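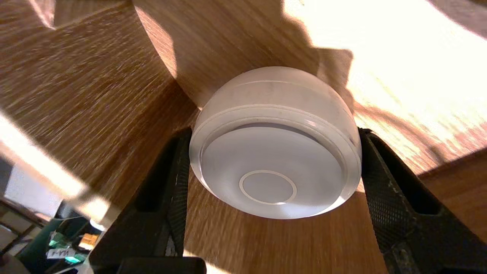 5.3 The false-hold fault

By far the most interesting failure in the Castulia trials was one we had not planned for. In a false hold, the controller believes that the gripper is carrying an object when the fingers are in fact closed on nothing. The arm then goes on with the rest of the task quite happily, moving to the drawer, lowering, opening and reporting success. We were delighted to catch it early, as it would have spoiled every success rate in Section 6.

Murnum decides whether it is holding something from two signals: the current drawn by the finger motor and a yes/no label from the wrist camera. Shallow round objects with smooth faces are hard on both. The knurled pads touch only a short stretch of the rim, and direct sunlight on the desk puts bright patches and the arm's own shadow into the view. In March the label flickered most in the late afternoon, when the sun was low.

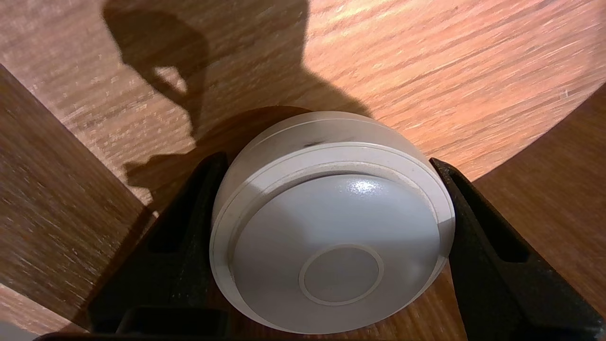
One reader of an earlier draft asked whether a plain threshold on finger width would have removed the fault without any camera at all. It is a very good question, and we tried it straight away. Width alone caught the empty closures near the desktop but gave false alarms on thin objects, and the width reading was stale for up to 300 ms after a fast move – long enough for the planner to commit to the next step.

The logs pointed to a simple cause. Once the label had said "held", it was stored and not checked again until release. Any loss in between went unseen, and the arm carried its mistake all the way down to the side of the desk.
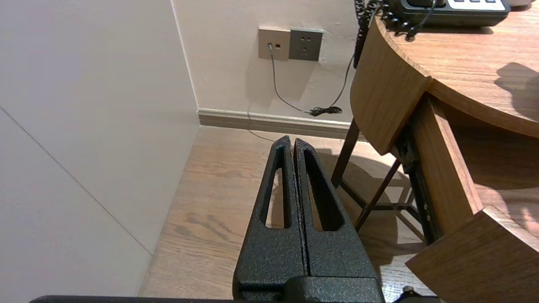 Figure 2. Gripper with fingers closed, beside the desk and its open drawer.

Our repair reads both signals again at every waypoint and stops the arm if they disagree twice in a row. We also reset the stored label whenever the fingers reach their closed limit, a change of 2 lines in the Bianchini driver. 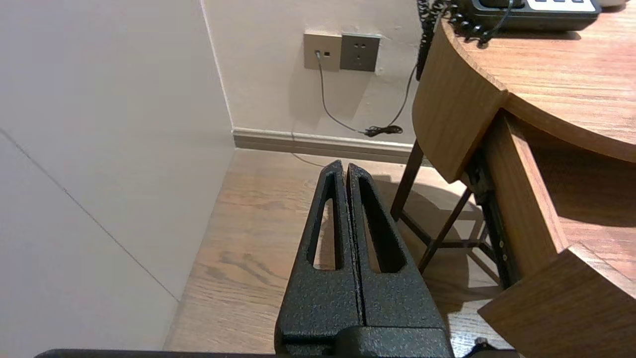
The stop matters for safety as well as for scoring. An arm that wrongly thinks its hand is full uses the slow, firm lowering motion, and close to an open drawer this can press the fingers into the wood. With the new check it halts above the drawer and waits for the operator. We then ran 1,000 further cycles on the Monau task set and saw no false hold reach the release step, though the check did stop the arm needlessly in strong sun, and that part is still open.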